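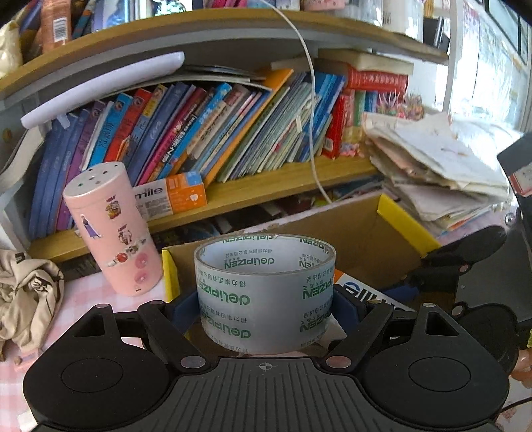
Ticket: Karton geht am Boden auf, Klebeband haftet nicht
Kategorie: Verpackung / Versand
Status: gelöst
Gemeldet von: Eero Hyvönen
Bearbeitung: Stodetti Versandhilfe

Meldung

Ich löse gerade ein Kinderzimmer auf und verschicke den Inhalt vom Bücherregal an die neue Adresse. Der erste Karton war mit Kinderbüchern gefüllt und ist beim Anheben unten aufgegangen. Das Klebeband ist nicht gerissen, es hat sich an einer Seite komplett von der Pappe gelöst.

Band: deli, durchsichtig mit grünem Aufdruck, breite Rolle.
Karton: gebraucht, innen braun, Klappen gelb.
Inhalt beim ersten Versuch: nur Bücher, bis oben voll. Gewicht nicht gemessen.

Auf der braunen Seite klebt das Band gut, auf der gelben kann ich es nach kurzer Zeit wieder abziehen. Liegt es am Band oder am Karton?

Rückfrage Stodetti

Bitte noch angeben:
- Wie viele Streifen lagen über der Bodennaht, und wie weit gingen sie an den Seiten hoch?
- Wo stand der Karton vor dem Packen (Keller, Garage, Wohnung)?
- Sind auf der Pappe Reste von altem Klebeband oder Etiketten?

Antwort Hyvönen

Ein Streifen, längs über die Naht. An den Seiten ging er vielleicht zwei Fingerbreit hoch. Der Karton stand seit Februar im Keller, davor war eine Lieferung von Pritard drin. An der Unterseite sind Reste vom alten Band, die habe ich einfach überklebt. Die gelbe Fläche fühlt sich glatt an, fast wie gewachst.

Analyse Stodetti

Drei Ursachen kommen zusammen.

1. Ein einzelner Streifen reicht bei Büchern nicht. Die ganze Last liegt auf der Mittelnaht, und mit so kurzen Enden schält sich das Band von außen her ab.
2. Die gelbe Außenseite ist bedruckt oder beschichtet. Durchsichtiges Packband braucht dort Druck und etwas Zeit. Auf kalter oder staubiger Oberfläche hält es schlecht.
3. Auf alten Klebebandresten haftet das neue Band nur so gut wie der Rest darunter.

Vorschlag:
- Karton leeren und über Nacht ins Zimmer stellen.
- Alte Reste abziehen, die Fläche mit einem trockenen Tuch abreiben. Kein Reiniger, kein Öl.
- Über die Bodennaht 2 Streifen nebeneinander, leicht überlappend, an beiden Seiten eine Handbreit hochziehen.
- Quer dazu noch einmal 2 Streifen.
- Jeden Streifen mit einem Tuch fest anreiben.
- Bücher nur bis zur halben Höhe, darüber leichte Sachen.

Rückmeldung Hyvönen, 1. Versuch

Boden wie beschrieben geklebt, allerdings gleich nach dem Hochholen aus dem Keller. Nach 5 Stunden stand an einer Ecke das Ende vom Querstreifen wieder ab. Die Längsstreifen sitzen. Noch nichts eingepackt.

Antwort Stodetti

Die Pappe war vermutlich noch kalt. Den Querstreifen abnehmen und neu setzen, nicht dasselbe Stück wieder andrücken. Falls die oberste Papierschicht mit abgeht, den neuen Streifen daneben setzen.

Rückmeldung Hyvönen, 2. Versuch

Karton stand jetzt über Nacht im Zimmer. Querstreifen neu geklebt und angerieben, am Morgen alles fest. Danach die dünneren Bücher unten hinein, stehend, die Rücken nach oben. Die roten gebundenen sind schwer und kommen in einen kleineren Karton. Obenauf nur Stoffsachen und der rosa-lila Kleinkram aus dem Regal. Mehrmals angehoben und einmal durch den Flur getragen, Boden hält.

Noch zwei Fragen:
Die rosa Dose mit dem gelochten weißen Deckel soll auch mit. Muss ich den Deckel zukleben? Auf der Dose sind Aufkleber, die meine Tochter behalten will.
Und kann die Zahnpasta in denselben Karton wie die Bücher?

Antwort Stodetti

Dose: kein Packband direkt auf die Aufkleber, beim Abziehen gehen sie mit. Dose leeren, in Papier einschlagen und das Band nur auf das Papier kleben. Aufrecht in eine Ecke stellen.

Zahnpasta: besser getrennt. Wenn es nicht anders geht, in einen verschließbaren Beutel und nach oben, nicht unter die Bücher.

Rückmeldung Hyvönen

Erledigt. Die Zahnpasta bleibt hier. Oberseite ebenfalls mit doppeltem Streifen geschlossen. Der Karton wird um 16 Uhr abgeholt, Ticket kann zu.

Ticket geschlossen. Lösung: alte Klebereste entfernt, Karton bei Zimmertemperatur neu geklebt, Bücher auf zwei Kartons verteilt.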